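5. Working with the Hand-Held Grippers: Garment Folding

This section applies to staff who record folding tasks for the Prena laundry line. It replaces the section of the same number issued before January 4, 2026. Tasks recorded under the old section remain valid and do not have to be repeated.

5.1 What changes for the operator

Until now, folding staff at Laur worked by hand and were rated on pieces per shift. Under the Prena plan, part of each shift is spent folding with a pair of hand-held grippers, and the recordings are used to set up the automatic folding station. The following rules apply during that part of the shift:

– The piece rate is suspended. Time is logged under code 217.
– The operator works through a list of 32 garment types. The order is free.
– A failed fold is kept and marked as failed. It does not count against the operator.
– Sessions last no longer than 40 minutes, followed by a break from gripping work.

Operators who are moved to the automatic station after March keep their present grade. Questions about grade and hours go to Elīna Vanags, and questions about the equipment go to Aivar Paju.

5.2 Before you start

1. Put on close-fitting sleeves or roll loose ones up above the wrist.
2. Check that the finger pads are seated on both jaws of each gripper. A pad that turns under thumb pressure must be replaced.
3. Open and close each gripper fully five times. The linkage should move without catching at the pivot pins.
4. Route the cable along the outside of the forearm.
5. Enter the garment type and your operator number, then wait for the ready tone.

CAUTION: Keep fingers out of the linkage. The openings in the plates narrow as the jaws close.

NOTE: Any flat, soft surface may be used, including a made bed. Patterned covers are allowed. Do not smooth the surface out between garments unless a wrinkle stops the jaws from reaching the fabric.

5.3 Folding a top

1. Lay the garment flat with the hem toward you.
2. Take one side seam with both grippers, one near the shoulder and one near the hem. Close the jaws on a single layer where possible.
3. Lift only as high as needed to clear the surface, and carry the side to the center line.
4. Release both jaws. Withdraw them straight back – a sideways exit drags the sleeve out of place.
5. Repeat for the other side.
6. Bring the hem up to the collar and press the fold once with closed jaws.

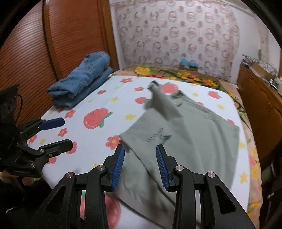 Speed should match normal work at a careful pace. Operators used to hand folding tend to flick a corner over and let it drop. The automatic station cannot reproduce this movement, and fast passes blur in the recording. If a corner twists while it is in the air, set it down, open the jaws, and take it again. Leave the correction in the recording.

Thick fabric needs a wider opening on approach. Fleece and sweatshirt material may slip from the pads when only the edge is held. Take 2 centimeters or more into the jaws.

5.4 Finishing and storage

1. Place the folded garment clear of the work area and return both grippers to open.
2. Press the stop key and mark the fold as complete or failed.
3. After every 400 folds, hand the pair in for pad replacement. The counter on the Zutmont terminal shows the current total.
4. Wipe the pads with a dry cloth. Do not use solvent or fabric softener.
5. Hang the grippers by the handle. Do not wrap the cable around the jaws.

CAUTION: Stop work if you notice numbness or pain in the thumb or wrist. Report it before the next session. Hand folding at the normal rate is not a substitute for rest, and the shift lead will assign other duties.

Spare pads and cables are ordered through Darance under the line's own account. For calibration of the jaw opening, see section 6.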